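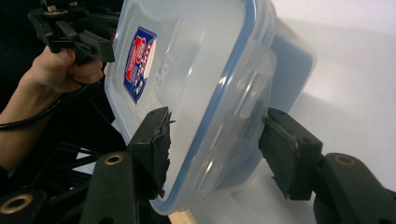 Frosted plastic storage container with a blue band along its rim.

Ruvetti Lins

The Ruvetti Lins is a stereo integrated amplifier made by the audio firm Ruvetti and sold for home listening, usually alongside a turntable or a network player. It was the first model from the company to include a headphone socket on the front, something owners of the earlier Prullix had been asking after for quite a while, and it remains the one most people think of when the name comes up.

Design

The Lins kept the low, wide casework of the Prullix, with its large volume knob set a little to the right of centre, but almost everything inside was laid out afresh. The power supply was moved to the left side, well away from the phono stage, and this did a great deal to quieten the faint hum that some listeners had noticed on the older amplifier when playing records late in the evening. There are 5 line inputs at the back, a phono input for moving magnet cartridges, and two sets of speaker terminals, so that a second pair can be run in the kitchen or wherever one likes to have music.

The tone controls, which many makers had by then dropped altogether, were kept, together with a button for bypassing them. Reviewers were rather fond of this, and it is still mentioned kindly by people with older or brighter loudspeakers.

Production

The first run came to 1000 units, all finished in silver, and was assembled at the firm's workshop in Ronileck. A black version followed in January of the next year. By the time the model was withdrawn on September 5, 2021, the Ronileck workshop had built 4000, of which 2417 were silver and the remainder black.

Reception

Most reviews praised the easy, full sound of the Lins and its good manners with voices and small groups. The remote control was less well liked, being light in the hand and slow to respond from across a room. Later units came with a heavier one, and this also works with the first silver amplifiers, though not with the Prullix.

See also
Ruvetti Prullix
Integrated amplifier
Phono stage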